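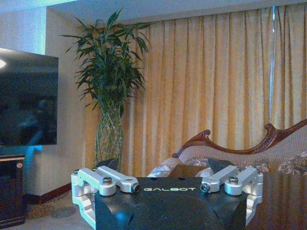
Solletow ribbon walk

The Solletow ribbon walk (also just "the ribbons", or in Flitport "the long walk") is a pre-wedding party custom of the coast between Solletow and Flitport. Held for the bride in the older form. Now for either partner, or both together. The guest of honor is walked from house to house by friends, gets a ribbon pinned on at every door, and ends the night at a supper she hasn't paid for. Usually a Wednesday. Related to the bachelorette party but older in the area, and the two often get run together these days.

Name

From the ribbons. Older people in Solletow say "ribboning", as in "they're ribboning her tonight". The Flitport name comes from the route, which is longer there because the houses are spread out along the harbor road. In Zetisden the same thing is called a door supper, though the Zetisden version skips the walking almost entirely and some people in Solletow won't accept it as the same custom.

Origin

Unclear. Folke Björklund, in his pamphlet on coast weddings, ties it to the fishing season: boats left on Thursday mornings, so a Wednesday night party was the last one the crews could come to. Explains the day. Doesn't explain the ribbons. Björklund thought those came from net markers, strips of dyed cloth tied along a line so that each family could tell its own gear. Each house would have had its own color, and the bride ended up wearing a piece of every family on the street.

Natalina D'Amico disagrees. Her view is that the ribbons started as simple payment, dress trim being expensive and useful, and that the house colors were added later by people who liked the story. She points to a dressmaker's account book from Solletow in which 29 lengths of ribbon are entered against one bride's name, all of them white. The book has no street names in it so neither side has really won.

Form

Differs by town. The Solletow order, which most written accounts follow:

Call. Friends come to the door at 7 in the evening and knock with a spoon. The bride is supposed to be surprised. She has normally been dressed since 5.

Coat. An old coat goes on over her clothes. The ribbons are pinned to this, never to the dress. Each group of friends keeps one coat and passes it on, and a coat with old pin holes all down the front is thought better than a new one.

Doors. At each house someone pins a ribbon and gives one piece of advice about marriage, which has to fit in one breath. Long advice is shouted down. A small drink may be offered. Refusing the drink is fine, refusing the ribbon is rude.

Last door. Always the house of a person who has been married a long time, or was. Black ribbon from a widow or widower, and it is considered the lucky one.

Supper. Soup, bread, smoked fish, a plum cake. The coat is hung over the bride's chair.

The friend in charge is called the pin holder. Roughly the job a maid of honor does elsewhere, but only for the night, and it can't be held by a sister. Reason for the sister rule is lost. Widely ignored in Flitport.

What happens to the ribbons

Cut off the coat the next day and kept by the bride. Some get sewn to the hem of a tablecloth, some go round the stems of the wedding flowers. In Eide, where the walk arrived late, they are tied to the bumper of the wedding car, which people further down the coast find a bit sad as most of them blow off before the reception.

Advice ribbons are a newer thing. The advice is written on the ribbon in laundry pen, so it survives the night. D'Amico has copied out a lot of these. Most common subject is money, then sleep, then other people's mothers. "Buy the bigger freezer" turns up again and again, in all four towns.

The men's side

For a long time grooms had no walk. They were expected to sit in a boat shed and be told stories, a custom known as the sitting, which had almost no rules and left almost no records. Björklund gives it one paragraph. He does say that the groom was made to mend something, a net or a chair or a boot, while his friends talked over him, and that he was not allowed to leave until the mending held.

The sitting faded as bachelor weekends away became normal. Grooms began to be ribboned instead, first in Flitport, then Solletow. A joint walk, with both partners in one very large coat, has been tried. Slow going on stairs.

Costs

Cheap, compared with a weekend trip. That's a big part of why it has come back. The pin holder collects 20 from each guest in advance for the supper, and anything over goes in the coat pocket for the couple. Houses supply their own ribbon. A set route of 75 doors was walked once in Flitport, for a bride who was also the mail carrier, and took until after 2 in the morning. It is still the longest anybody there will admit to. Most walks stop well short of that. 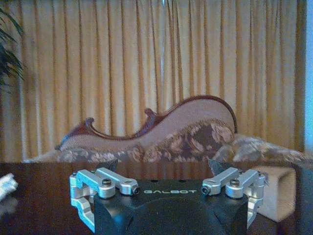
Can guests from outside the area take part in a ribbon walk?

Guests from anywhere can walk, and they bring a ribbon from home if they like. They pin theirs at the supper, after the last door, and the one-breath rule for advice still applies to them.

Decline and revival

The walk nearly died out when the upper streets of Solletow emptied. Fewer lived-in houses meant fewer doors, and a route with long dark gaps in it isn't much of a party. Hotels in Flitport sold indoor versions for a while, a ballroom with painted doors set up along the wall. Not popular. One set of the painted doors ended up in a school play.

The revival came out of Zetisden, oddly, where there'd been the least walking. A group of friends there wanted something cheaper than a spa weekend and asked the older women what used to be done. Word got about. By the time Eide took it up there was a printed card of the rules, 1,000 copies, free from the bakery, and the card is now the reason the custom looks so alike from one town to the next. D'Amico has complained about this in print. The card leaves out the black ribbon, and she thinks it was left out for being gloomy. Later printings put it back in small type at the bottom.

Etiquette

Houses are asked ahead of time. Turning up unannounced was normal once but is not now, and a porch light left on is taken as a yes. Off means pass by, quietly, no knocking. Children may pin a ribbon but go no further than their own gate.

Guests carry nothing that won't fit in a pocket. No sashes, no veils, no inflatables; this is from the card and is the rule most often broken. Phones are tolerated. In Solletow there's no photographing the last door.

Ex-partners can pin a ribbon if they live on the route. Opinion is divided on weather they should give advice.

Bad weather does not cancel a walk. It shortens it: every second door in rain, and in snow the neighbors come to the supper and pin there. A walk which has been shortened is not made up later.

Variants

Solletow: full form, coat, Wednesday, black ribbon last.
Flitport: longer route, any weekday, sisters allowed, fish supper eaten standing up on the harbor road.
Zetisden: door supper. Guests sit, the bride goes round the table and each chair counts as a door.
Eide: Half by car. Ribbons on the bumper.

A ribbon walk for a second marriage uses the coat from the first if it can be found, turned inside out. The old ribbons are not put back on.

See also

Bachelorette party
Bridal shower
Rehearsal dinner
The sitting (Solletow coast)
Wedding favors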